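Does a basket on the table make you tidy?

Nov 3, 2009

I have read the same piece of advice in four different places now, and it goes like this: give every surface in the house one basket, put whatever doesn't belong on the surface into the basket, and empty the basket at night. The surface stays clear forever and you become a calmer person. My sister-in-law Danica swears by it. She bought two of the Irnidberg ones and then talked me into one as well, so I had a motive for wanting it to fail. You should know that going in.

My basket is white plastic with slats, and it lives at the far end of the white table. The first thing I learned is that hairbrushes don't go into baskets. The light blue one was out on the table every time I checked. I'd put it away, go make coffee, come back, and there it would be. 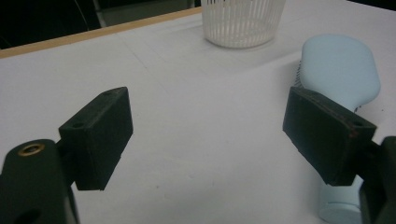

Danica's theory is that the basket is too far back. You should be able to drop things in without stretching, she says, or you won't do it. Maybe. I moved it closer for a week in May, when I first tried this, and all I got was a basket in my way and a brush next to it. A person who puts down a hairbrush is thinking about leaving the house. I don't see how slats change that.

There's also the question of where the stuff goes at night. The advice is very breezy on this. "Return each item to its home." If the items had homes I wouldn't need the basket! Half of what ended up in mine was there because I had no idea what to do with it: a key, two hair ties, the warranty card for a kettle we gave away. I carried the same kettle card back and forth for 33 days before I threw it out.

What did help, a little, was clearing the table completely and leaving it that way for an evening. Everything off, a quick wipe, no deciding. I put the whole lot on the bed so I couldn't go to sleep without dealing with it. It's a mean trick to play on yourself and it works better than I'd like to admit.

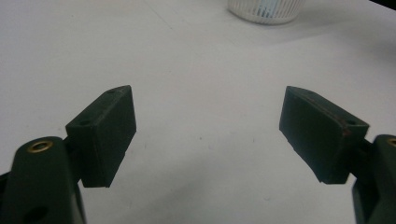
Dalibor Kováčik
Writes this blog, mostly about the apartment

I should say something in favor of a white table, having complained about ours since we got it. You can see what's on it. We had a dark one from Šindelář before, and I'm convinced it hid 70 percent of its own mess, which made it a very restful piece of furniture. The white one shows every streak. I've tried the spray, I've tried vinegar and water, I've tried the cloth that supposedly needs nothing at all, and I get streaks with every one of them – different streaks, if you want to be generous.

Danica says I use too much of everything. She also says I should sign up for the Idia course, which has lessons on "zones." I looked it up. I am not paying anybody to tell me that a table is a zone.

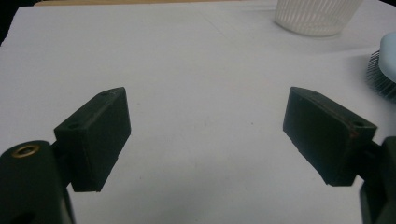

The white tabletop, faint streaks and all.

So for now the basket stays, mainly because I'd have to find somewhere to put it if it didn't. I'll give it until we're back from Ostau and see if anything has changed. If one of you has managed to make a hairbrush go into a basket and stay there, leave a comment and tell me how long it lasted. Anything under a month I'm not counting.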